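Notes on demonstration length and grasp quality
20 Jul 2019

Since February the manipulation group at Tumus has been examining a narrow question: whether the length of a human demonstration affects the quality of the policy trained from it. I set out our interim position in this entry, with the usual caution that the analysis has not been reviewed outside the group.

The programme, known internally as Luda, relies on hand-held grippers. A demonstrator performs a task directly, and the recorded finger trajectories form the training set. We collected 300 demonstrations of a pick-and-place task and divided them by duration. The shorter group had a median of 7 seconds and the longer group a median of 14.
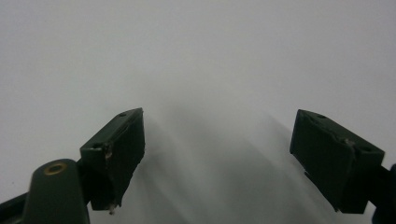
Our prior expectation was that slower demonstrations would yield more reliable grasps. The results did not bear this out. Policies trained on the longer group hesitated before closure and frequently re-opened, a behaviour we attribute to the idle time preserved in the source recordings. Trimming that idle time recovered most of the difference. Natalina Fontana, who carried out the trimming, favours a velocity threshold over manual labelling, and I have come to share her view.

Bimanual work is a separate matter. When both hands are engaged, a pause in one is often meaningful - it may be holding an item steady while the other approaches.

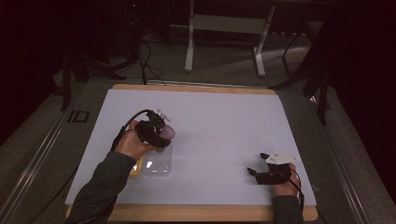

For this reason the threshold is applied only where both grippers fall below it at once. Some 3 per cent of frames were removed under the joint rule, considerably fewer than under the single-hand rule, and the remaining trajectories were judged acceptable on inspection.

The comparison will be repeated with a second demonstrator before the data are released to our colleagues at Isico. Enquiries regarding the trimming procedure may be directed to the group in the interim.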